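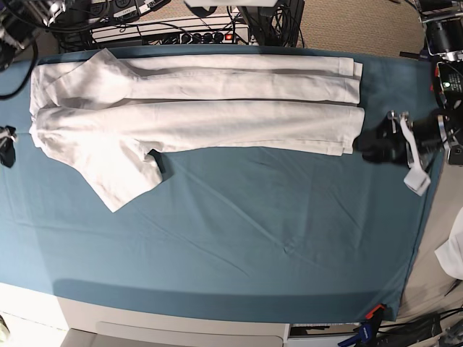

February, started 8:20 in the morning

Picking up from the madder mess. Mawuli and I went back through the last three pages before turning anything on, and we both think the brown cast came from the water getting too hot, with the iron in the old kettle as the other suspect. He votes iron. I vote heat. We agreed to change one thing at a time this round, which we say every round, and then somebody gets impatient (me) and changes three.

So, only one change: the heat. Same kettle, same madder, same alum, same tap water with a pinch of chalk. The Gristov burner is hopeless at low settings, it's either off or it's making soup, so I put the heat spreader under the kettle and turned the dial to just past the click. If you use it after me, leave the spreader on! It took me most of an hour to find the spot where it holds.

Weighed the whole lot dry first: 2,790 grams, yarn and cloth together. That's more than I wanted in one go, but Harsh already had his skeins wound and tied and I wasn't going to send him home with half of them. Wrote the weight on masking tape on the kettle lid as well as here, having lost it last time when the notebook was in the other room.

Scour. Went with washing soda and the Clorumeo liquid, same as the page with the blue corner. The cotton gave up a startling amount of yellow-brown gunk, the color of weak tea, even the stuff sold as ready to dye. I did 2 rounds of scour on the cotton and one on the wool, with the wool kept gentle and no soda anywhere near it. The first bath was dark, the second pale straw. I'd have liked it clearer but I called it. Water-drop test on a corner of the cotton: the drop sank right in, where before the scour it sat up like a bead for ages. Good enough for me.

Note for the shelf: the Clorumeo bottle pump is broken again and glugs. Pour from the big jug.

Mordant. Alum only. Mawuli wanted to try tannin first on the cotton and I think he's right, plain alum on cotton has never done us any favors, but that's a second change and see above. We put it on the list. Dissolved the alum in a jar of hot water before it went in the pot (no gritty bits on the bottom this time), brought it up slowly, held it, and let it all sit and cool in the pot through lunch. Wool smells like a wet dog with alum. It always has. I kind of like it by now.

Madder. The Dogbe root is nearly used up. I weighed what was left in the tub, 710 grams, and put the entire thing in to soak so we didn't end up with a sad little remainder at the back of the shelf. The label on that tub says it's chopped, but half of it is closer to sticks, so I ran it through the blender with warm water in batches. It comes out like wet sawdust. Poured off the first soak into its own jar, that's the yellow part, and I want to see what it does by itself on silk one day. The jar is on the windowsill with a lid on it. Please don't water the plants with it.

Everything in by 1:15. From there it was mostly standing around with a thermometer. I wrote the readings on the back of an envelope and will tape it in. The short version is that it stayed well under a simmer the whole way, with one scary climb when I went to answer the door and came back to little bubbles at the rim. Took the kettle off the heat entirely, stirred, put it back. Can't have been more than a few minutes. If there's brown in this batch I'll be blaming the delivery.

Tip from Harsh that worked really well: put the root in a stocking before it goes in the pot. We lost a tiny bit of strength, I think, but there's no picking sawdust out of yarn for a week. Last time I was still finding it in my sleeves. He ties the stocking off with a slip knot and leaves the tail over the rim, so you can squeeze it against the side every so often with the spoon. Each squeeze puts out a big rusty cloud. Very satisfying.

Swatches pulled as we went, 5 in all, every one with a knot tied in the corner for its order (one knot for first out and so on). After a rinse and a dry on the radiator:

First out: apricot, thin, a bit washed out.
Second: orange, lively, my favorite of the early ones.
Third: brick.
Fourth: brick again, hard to tell from the third except in daylight by the door.
Fifth: a proper red! Leaning orange, but red. No brown that I can find.

So heat it was, or heat was at least most of it. Mawuli held the fifth one up to the old brown one for a long time and said the iron could still be doing something. Fine. We'll do a small jar in the stainless pot next time and settle it. Loser cleans the filter.

The wool took far more than the cotton did, no surprise there. Harsh's skeins are gorgeous, slightly uneven where the ties were tight, and he says he'll knit it so the light spots land wherever they want. I'd loosen the ties next time. Figure-eight ties with room to wiggle a finger in, four to a skein.

Cotton is more like a warm salmon. I was hoping for deeper. On the list: tannin first, then alum, then maybe a second dip in the same bath. There's plenty of color left in there so we saved it in the lidded bucket. Smell it before using it again, and if it's gone sour, out it goes.

Other things from the day, in no order:

Folding and laying out. We've got to be stricter about how white stuff gets stored before dyeing. Two of the cotton pieces had old fold lines that took up the color darker, a stripe straight across, and you can't get that out afterward. From now on whites get laid out flat and smoothed before weighing, seams checked, and then rolled if they're going back in the drawer. Sleeves and hems are the worst for it, all those doubled layers. They hold air too and float up like pillows.
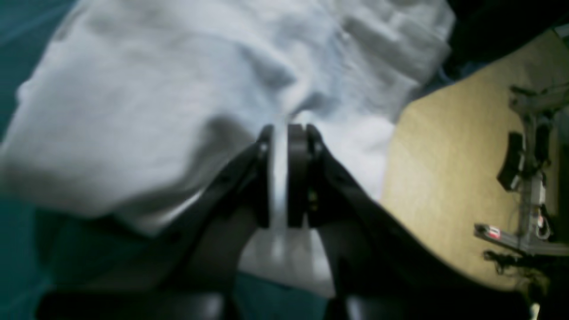 White cloth in a bunch, a narrow strip of it pinched up at the center.

Which brings me to thread. The seams on anything store-bought are a gamble. If the thread is polyester it stays white as a bone while the cloth goes red around it, and some people love that look. I don't mind it on a collar. On a hem it looks like a mistake. Burn test a snipped end before committing: cotton goes to soft gray ash, polyester beads up hard. Do it over the sink, I have now scorched the same spot on the bench twice.

pH. I keep meaning to play with this properly. Threw a bit of chalk water on a scrap of the third swatch and it went noticeably pinker, then a bit of vinegar on another scrap and it ran back toward orange. Both scraps are clipped in the pocket at the back of the book. It's a cheap way to get more shades out of one pot and we should plan a session around it before the Fodlow sale, where everybody always asks for pinks and we never have any.

Lightfastness strips from January: the onion skin ones have faded badly, the weld is holding up, and the beet one is beige. I'll say it again in case anybody brings in beets. Beige!

Rinse water. Took far more rinsing than I'd planned for. The wool ran clear pretty quickly but the cotton kept bleeding pale orange, so I left it in a tub of cool water with a drop of Clorumeo and went and had a sandwich. Better after that. Hung indoors, away from the window.

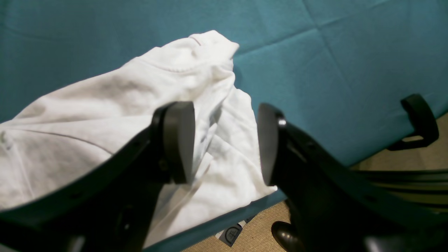

White cloth on the teal, folded over to a blunt tip, with the hem curving just below it.

To buy: madder (Mawuli is asking Dogbe what the finer grind costs), tannin, rubber gloves in medium, a second thermometer that clips on, masking tape.

To do: label the yellow jar. Fix the pump or throw it out. Write up the alum amounts on the wall card, the old card has a splash right over the number. Stainless pot test, same root, same heat, one skein and one strip of cotton, Mawuli and me both present so there's no arguing.

Burner off and kettle empty at 6:05. Spreader is still on the Gristov.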